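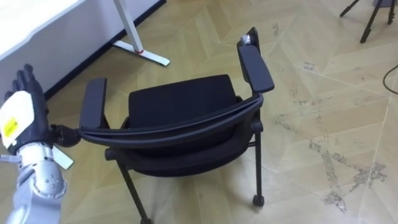 A black office chair on a parquet floor, with a dark robot hand at its backrest.

The first slide said "Every Teacher a Learner." The second said the same thing over a picture of a sunrise. By the fourth I had stopped writing, and so had the algebra teacher next to me, who was grading quizzes inside her folder where the presenter couldn't see them.

This was the July kickoff for Plurach, the coaching program my old district bought to fix middle school math. I taught in that district for 29 years and I have sat through a lot of kickoffs. I went back as a guest because I wanted to know what was different this time. The answer, as far as I could tell, was the font.

Plurach works like this. Each math teacher is paired with a coach, who visits the classroom every seven school days and fills out a form called a growth map. The map has 60 boxes. A box gets checked if the coach sees the thing it names: students talking in pairs, a learning goal on the board, a "productive pause." The maps go to the principal, the principal sends them to the district, and the district gets a color chart. Green is good. Nearly everything was green by the end of the pilot year.

I asked whether the kids were any better at fractions. 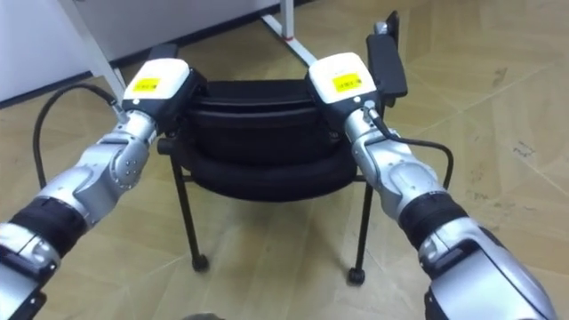
Coaching can work. I've seen it work. Early in my career an older teacher named Joon-young So used to come in during his prep period and sit with whichever kid I had given up on. Afterward he'd tell me what the kid thought a negative number was, and I'd be ashamed of myself and teach it better the next day. He never had a form. What he had was an ordinary seat pulled up at the back, the same sort of black chair you see on this page between two silver arms, and he stayed in it long enough to find something out. The Plurach visit lasts less than a class period, and the coach has 60 boxes to get through. You can't listen to a twelve-year-old explain long division while you are hunting for a productive pause.

The teachers know this. They also know which boxes get checked, so the learning goal goes up on the board when the coach signs in at the front office and the desks get pushed into pairs. One sixth-grade teacher told me she keeps a "Plurach lesson" ready at all times. It's a nice lesson. Her students have seen it so often they can do her part.

Keerthana Rao, who runs the program for the district, was patient with me on the phone. She said the maps were never meant to measure learning, only the conditions for learning. Fine. But the board was told something else. The slide I saw from the spring presentation had "Impact" across the top and a bar that went up to 100 percent, and you had to read the small print to find that the bar was the share of visits completed on schedule.

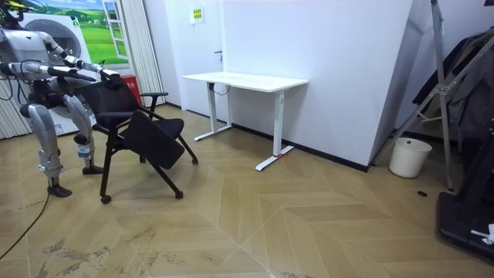
A bar like that is hard to argue with in a public meeting. It's tall and it's green. The people holding it up are decent people who want the schools to do well, and the person at the microphone asking about fractions sounds like a crank. I have been that person, and I know how the room looks at you.

It has happened before, too. Before Plurach the district had Tiserard, which was all about data walls, and before that Oltmont, which came with a binder so heavy that teachers used it to prop doors open. Each one arrived with a leader who believed in it and left when that leader took a job somewhere else. I couldn't find a written review of either. When I asked for one, I was sent the Plurach brochure.

What I'd want is pretty dull. Pick one topic, say ratios. Give the kids the same short set of problems in the fall and again in the winter, in the coached schools and the schools still waiting their turn. Have the teachers grade them together and argue over the wrong answers. It would cost some substitute pay and a few boxes of pizza. If the coached kids come out ahead, I'll write that in this magazine and put my name on it.

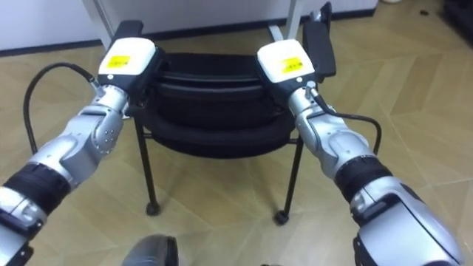
Benjelloun, after reading a draft of this piece, told me I was being unfair to the coaches, that most of them hate the form as much as the teachers do, and that the good ones fill it out in the parking lot so they can spend the visit with the kids. I believe that. I'd only point out that the parking lot maps are in the color chart with all the others, and that a program whose best people have to work around it is a strange thing to renew.

The board votes on the renewal on 13th August. The agenda gives it a single line, between bus routes and the gym roof, and public comment comes after the vote.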